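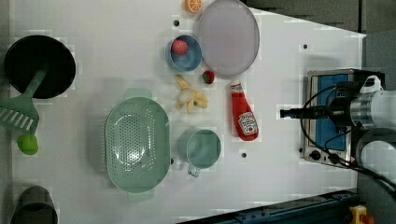

Re: [fellows-energy] Bench time and cost-share rules for the second cohort

From: Mareike Albers
To: fellows-energy list
Date: Sat 27 June

Vaughan McPhee wrote:

> Two questions before we sign the user agreement. First, the draft says each
> fellow gets 400 hours of bench time in the first year, but the appendix
> gives 220 hours for the electrochemistry lab alone. Is the 220 inside the
> 400 or on top of it? Second, Sultier already holds a small state grant that
> pays for membrane stock. Can that count toward our share of the materials
> budget, or does it have to be new money? Our board meets before the August
> intake and I would like to give them a straight answer.
>
> Also, the potentiostat in bay 8 still shows as reserved under Drurnitz,
> who I thought had moved out.

Vaughan,

The 220 is inside the 400. The appendix lists a ceiling for each lab, and the ceilings add up to more than the total on purpose, so that a team can lean on one lab in the spring and another later. You can't go over 400 without a written change to the work plan. Rajeshwari Reddy approves those, and she wants the request before the hours are used. Setup and safety training are charged against the total. Instrument warm-up is not, provided you log it under the separate code.

On the grant: yes, with limits. State money can count toward your share if the award letter does not forbid it and if the purchase falls inside the project period. Membrane stock bought before the start date can't be counted, even if it is still sitting on the shelf. Please send the award letter and the invoices together. Last year Valdebenito sent a spreadsheet with no invoices and the review took most of the quarter.

Note that in-kind labor is handled differently from materials. Founder time is allowed at the rate in section 4 of the agreement, with signed timesheets. Donated time from an outside engineer needs a letter from that person's employer. I would keep the two on separate lines in the report, as the auditors ask for them that way.

The bay 8 reservation is stale. Drurnitz moved its cell testing to the Vandley building in the spring and the calendar was never cleared. I have asked Shayne Rutherford to release it. Until he does, the booking page will reject you. If you need the potentiostat sooner, email him directly with the dates and the channel count.

Some other points for everyone on the list, while I am at it:

Data plan. The template has changed. Raw cycling files now go to the shared archive with the cell ID in the file name, and the old archive is read-only. There were 1,061 files in it without a usable cell ID when I ran the check. If some of them are yours, please rename your local copies and upload them again. I will not guess at ownership from the time stamps.

Invention disclosures. File before you present, and that includes posters. The form asks whether lab staff contributed to the idea. Answer for each claim you expect to make – a single yes or no for the whole invention will be sent back.

Solvent storage. The limit is per cabinet, shared by all teams using that cabinet. Label bottles with the team name and the date opened.

Ataahua Merrick has asked whether the mentor meetings can move from monthly to every six weeks. I have no objection for teams already in prototype testing. Teams still on their first design review should stay monthly. Reply on the list if this causes trouble with your milestones.

The corrected appendix will go up next week. The only change is a footnote under the hours table, so you can show your board the present version.

Mareike

--
You are receiving this message because you are subscribed to fellows-energy. Replies go to the whole list.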